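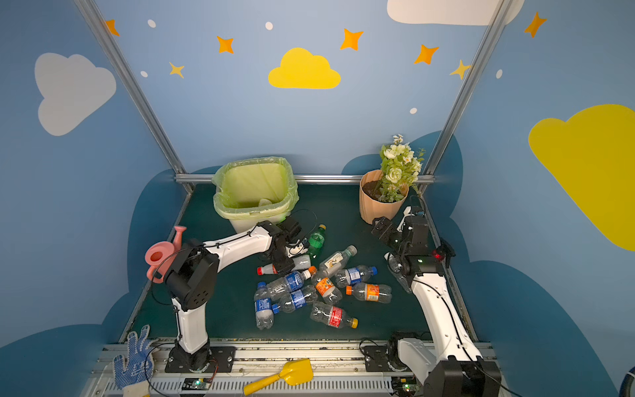
Breromham Reuse is looking for people to take part in a bottle sorting and tidying study at our Pirkside site this May. We want to find out how people clear up a mixed lot of empty drinks bottles when they are given one bin and no instructions beyond "put the bottles away". The bottles are the ordinary plastic sort, mostly clear, with blue, orange or red labels and caps in several colours, and they lie in a loose heap on a dark green mat with a lined bin at the back corner. The walls are painted sky blue with clouds and stars. You do not need any experience of recycling work.

Each visit lasts 2 hours, including a break. You will clear the bottles several times, and the heap will be laid out differently each time. In some rounds you may work at your own pace. In others we will ask you to take the caps off first, or to leave any bottle that still has its label until last. After each round you fill in a short form about which bottles you picked up first and whether any were awkward to hold or reach.
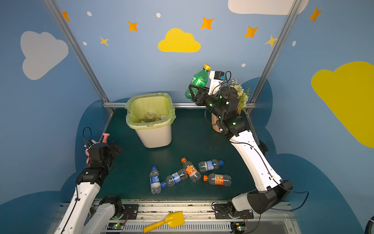
Five clear bottles in front of the bin, with others already in the bag.

Who can apply

You should be 18 or over and able to stand for up to half an hour at a time. A stool can be provided if you ask when you apply. We would like to hear from left-handed people in particular, as we have had few so far. Glasses and hearing aids are fine. If you have taken part in one of our earlier kitchen waste studies you can still apply for this one.

What you will get

You will be paid in shopping vouchers at the end of each visit, and bus fares within Breromham are refunded if you keep your ticket. Tea, coffee and biscuits are provided. You can come for up to 3 visits, which must be on different days. If you stop part way through a visit you will still be paid for it.

What to bring

Please wear closed shoes and sleeves that can be rolled up. Thin gloves are available in three sizes – bring your own if you have a latex allergy. Bags and coats go in the lockers by the entrance.

How to apply

Pick up a form at the front desk of the Pirkside site or ask for one by post. Write reference 2314 at the top and tell us which mornings or afternoons in May you could manage. Parking is limited, but the 662 bus stops outside the gate. We will reply to everyone, including those we cannot fit in.

15 March 2022
Posted by the Pirkside study desk

Related items
Berrada Yard: part-time baler operator wanted
Cardboard flattening study – results now in
Ferkasen Hall jumble sale, helpers needed

Comments

greenlid: Do the caps stay on for the recycling here? Our council keeps changing its mind.

Pirkside study desk: On for most rounds, off for some. We tell you before each one.

mossbank7: Is there step-free access from the bus stop?

Pirkside study desk: Yes, use the ramp to the left of the main door.

tealady: Did the kitchen waste one last year and would do it again. Form sent in for this.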